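December 2018, equipment notes, continued from the October pages

OK, so the budget conversation finally happened and I want to get it all down before I forget who agreed to what. Shuk-fan, if you're reading this for the numbers, skip to the list. Everybody else gets the long version (sorry!).

The big question going in was whether we buy the second arm now or wait. Back in October I was completely sold on buying now. I had the Rengifo quote taped over my desk and I'd already picked out the spot by the window for it, which tells you how objective I was being. Then Eusebio asked me what the second arm would do in its first month, and I opened my mouth and what came out was mostly "sit there while we finish the controller." So that took some of the air out of it.

What we do have is the sim setup, and it's been carrying nearly all of the work this fall. Two grippers, rooms we can swap in and out, a ball to go after, and no shipping crate. The trouble is the machine it runs on. Iestyn and I share one workstation, and when he has a training job going I get maybe a frame every time I sip my coffee. I've started coming in early just to beat him to it, and then he started coming in early too, so now we're both tired and it's no faster.

So the new plan is compute first, arm later. I fought it a little and then I stopped fighting it.

Where the money goes, as of this week:

- Graphics card for the shared workstation: $700. Shahla found the price and it was still good when I checked. Approved.
- Bench, base plate and cabling for the real arm, bought ahead so the corner is ready: $2000. Approved, but Socorro wants the base plate drawing first. That's on me.
- Zakier fingertip pads, one set: $59. Nobody even blinked at this one so I should have asked for more sets.
- Second arm from Rengifo: on hold. We ask for a fresh quote when the controller does the ball task in more than one room.
- Flakent force sensor: still waiting on an answer about the connector. I've written to them twice. If it needs their own interface box then it's off the list, I don't care how nice the brochure is.

A word on the fingers, because that's where I changed my mind the most. The Rengifo arm ships with a flat parallel gripper as the standard option and you can pay extra for the curved set. I'd been assuming we needed curved for anything round. But the sim gripper has plain flat plates, and I've spent so many hours staring at it going after that ball that I think I'd like to try flat with the Zakier pads before spending on the curved ones. A ball against a flat plate isn't much contact, I know, I know, Iestyn already gave me the speech. The pads are cheap. If it's hopeless we'll find out for the price of a decent lunch for the group.

The other thing is cameras, and I really don't want this one to slip through. The quote has one camera mount, fixed over the bench. The sim gives us any view we like for free, including ones tilted so far over that I have to put my head on my shoulder to read them, and we've gotten very used to that. If we buy a real arm with one straight-down view, we're going to be training on one thing and running on another. I pulled a few sim views from the red-wall room into this page for when Socorro and I go through the mounts:

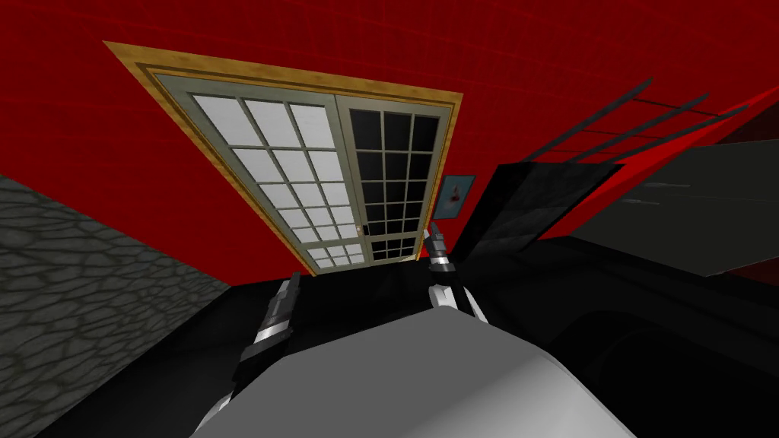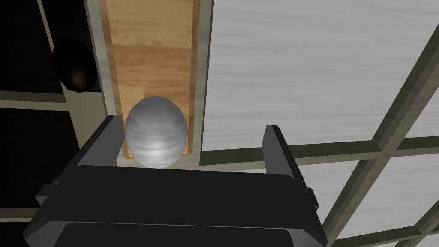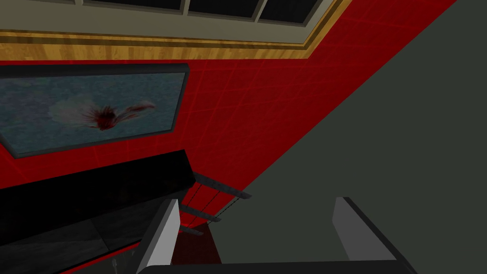 Anyway, I'd rather pay for two mounts and live with a cheaper bench. Gusodden sells a swivel bracket that clamps onto ordinary framing, and Eusebio has used them before and says they hold their position fine as long as you don't lean on the arm. (We will lean on the arm.) I've asked them for a price but haven't heard back. If it comes in small enough I'll squeeze it into the bench line, and if it doesn't I'll go back to Shuk-fan with my hat in my hand.

Shahla raised a good point about power, too. The card is hungry, and she isn't sure the supply in the old workstation can feed it. I had not thought about this at all! She's going to open the case and read the label before I place the order. Please, Iestyn, no long jobs that afternoon, she'll tell you which one.

Lighting got left out of the list completely. The corner by the window gets direct sun for part of the morning and I can see that being miserable for the cameras. A blind would do it. I'm not putting a blind in the equipment budget, I'll ask the building people and see if they take pity on us.

Stuff I owe people:

- Socorro: base plate drawing, with the hole pattern from the Rengifo sheet. Check whether the sheet is for the current base, the one I have is an old printout.
- Shuk-fan: revised list with the arm moved to the hold section, plus whatever Gusodden says.
- Eusebio: a written version of what "does the ball task" means, so we aren't arguing about it when it's time to get the new quote. He suggested letting Shahla pick the rooms so that I can't pick easy ones. Fair enough.
- Iestyn: a sign-up sheet for the workstation until the card is in. He says he'll use it if I do.

Card order goes out once Shahla has looked at the power supply. Flakent gets one more email from me, and I'll copy Socorro on it this time.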